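Guides > Candidate Portal > Applying > Section 4

Overview | Register | Apply | Admit Card | Results | Contact

4. Filling and submitting the application in the Stikia candidate portal

This section explains how to complete the online application for a recruitment examination, from the first login to the final confirmation page. It is written for the candidates. If you work in a recruiting office and want to publish a new vacancy, please read the Flodeveo office guide, because the screens there are different.

Before you begin, your account must be already active. If you did not receive the activation link, go back to Section 3 and request it again.

4.1 What to keep ready

Prepare the following before you open the form. The portal closes a session after 900 seconds without any activity, and the fields which are not saved will be lost.

- Your registration number and password
- A recent color photograph, plain light background, JPG format
- Your signature in black ink on white paper, scanned, JPG format
- Your school leaving certificate and your highest degree certificate, PDF format
- The category certificate, only if you claim a reserved post or an age relaxation
- A bank card or online banking access for the fee

Note: The name in the form must be the same as the name in the school leaving certificate. If you changed your name later, enter the old name in the main field and the new name in the field "Other name".

4.2 Choosing the post

1. Log in and open the menu "Current vacancies".

2. Select the notice. Each notice shows a notice number, the total number of posts and the last date. For example, notice 67 has 738 posts in total, divided between the Milus region and the Vasylenko region.

3. Click "Read notice" and download the PDF. The button "Apply" remains gray until the notice has been opened at least one time.

4. Click "Apply". A list of posts appears.

5. Mark the post code for which you want to apply. If the notice allows more than one post code, put them in the order of your preference with the arrows on the right side.

6. Click "Save and continue".

Caution: The order of preference cannot be changed after the fee is paid. The correction window (see 4.6) does not include this field.

4.3 Personal and education details

1. Enter your date of birth with the calendar button. Do not type it by hand. The portal may exchange the day and the month if your browser uses another date format.

2. Enter your present address and your permanent address. If they are the same, mark the small box and the second address will be filled automatically.

3. Enter your education, starting from the lowest level. For each level you need the name of the board or university, the year of passing and the percentage.

4. If your university gives a grade and not a percentage, choose "Grade" in the list and enter the grade as it is printed. Do not convert it yourself. The conversion is made later by the office during document verification.

5. Click "Save draft" after each level.
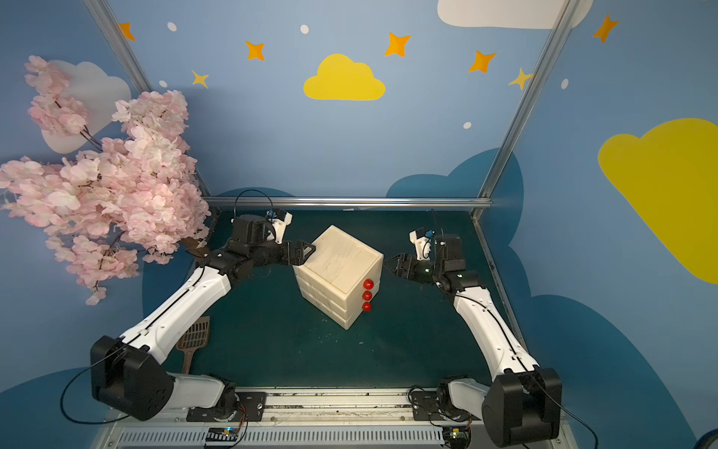 If you are still waiting for your final year result, choose "Appearing". The portal will accept the application, but you must upload the final mark sheet before the date given in the notice. A candidate who does not upload it will not be called for the interview, even when the written examination is passed.

Note: Drafts are kept until the last date of the notice. They are not sent to the office and they do not count as an application.

4.4 Uploading the photograph and signature

1. Open the tab "Uploads".

2. Click "Choose file" next to "Photograph" and select the file from your device.

3. Move the crop lines so that the full face and both ears are inside.

4. Repeat the same for the signature. The signature must not be in capital letters.

5. Upload the certificates one by one. A green mark appears next to each file when it has been accepted. A red mark means that the format is wrong or the file is too large.

6. Click "Preview" and look at every file again in full size. The photograph in this preview is the same one that will be printed on your admit card.

Caution: Do not upload a photograph of a photograph. In the last cycle some 3,552 applications were returned for unclear pictures, and most of those candidates had photographed an old print with their phone.

4.5 Paying the fee and final submission

1. Read the complete preview page. Check the spelling of your name, the post code and the examination center.

2. Mark the declaration and click "Proceed to payment".

3. Choose the payment method and complete the payment. Do not close the window and do not press the back button.

4. Wait for the page "Application received". It shows your application number.

5. Download the confirmation page as PDF and print one copy. You will need it at the document verification.

If the money left your account but the page "Application received" did not appear, do not pay again on the same day. Log in the next morning and open "Payment status". When the status is "Pending", click "Check again". When it is "Failed", the amount will be returned to the same account and you can make a new payment.

Note: Candidates who are free from the fee will see the button "Submit" in place of "Proceed to payment". The other steps are the same.

4.6 Correcting a submitted application

The correction window opens after the last date of the notice and it is normally short. Its dates are printed on the first page of the notice. You can correct the address, the education details, the photograph and the signature. You cannot correct the date of birth, the post preference or the e-mail address.

1. Log in and open "My applications".

2. Click "Correct" next to the application number.

3. Change the fields and click "Submit correction".

4. Download the new confirmation page and destroy the old one.

Only one correction is allowed for each application. For the download of the admit card, continue with Section 5.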